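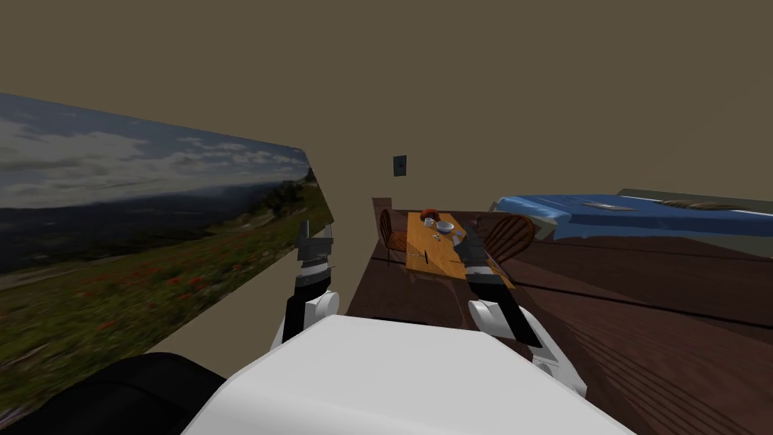
Eetu Räsänen told us in the first week that the whole question was badly put, and that if people in Colesbridge said they slept better after giving up evening tea, we should ask what else they gave up at the same time. We wrote this down and then ignored it until the results came in.

Evening tea and sleep: project report
April 18, 2019

1. What we set out to test
The leaflet from the Grornerley health fair says that a cup of tea after supper costs you an hour of sleep. It gives no source. We wrote to the address on the back and got a second copy of the leaflet. Our aim was to see whether the claim holds for ordinary people drinking ordinary tea.

2. Method
We handed out 51 sleep diaries. Each person kept one for 30 nights, drinking tea as usual for the first half and none after supper for the second. They wrote down when they went to bed, when they thought they fell asleep and when they woke up. Nobody can say when they fell asleep, so that column is guesswork. We kept it in because the leaflet's claim depends on it.

3. Results
Most diaries show no change worth the name. A few people slept longer without tea, and a few slept less and blamed us. The clocks went forward during the second half, and we should have planned for that. Žydrūnas Strazds thinks the longer sleepers went to bed earlier as they had nothing to sit up with. The bedtimes in their diaries fit this, but they would also fit other explanations.

4. Problems
The order was the same for everyone, so tea and time of year can't be pulled apart. Two diaries from Laitinen Road were in the same handwriting. Several people swapped tea for cocoa, which we hadn't told them not to do.

5. What we would claim
Very little. We found no sign of a lost hour. A smaller loss could be there and our diaries would miss it. The Tremden group plans to repeat the work in May with half the people starting without tea, and they are welcome to our blank forms. The cocoa question should go on page one.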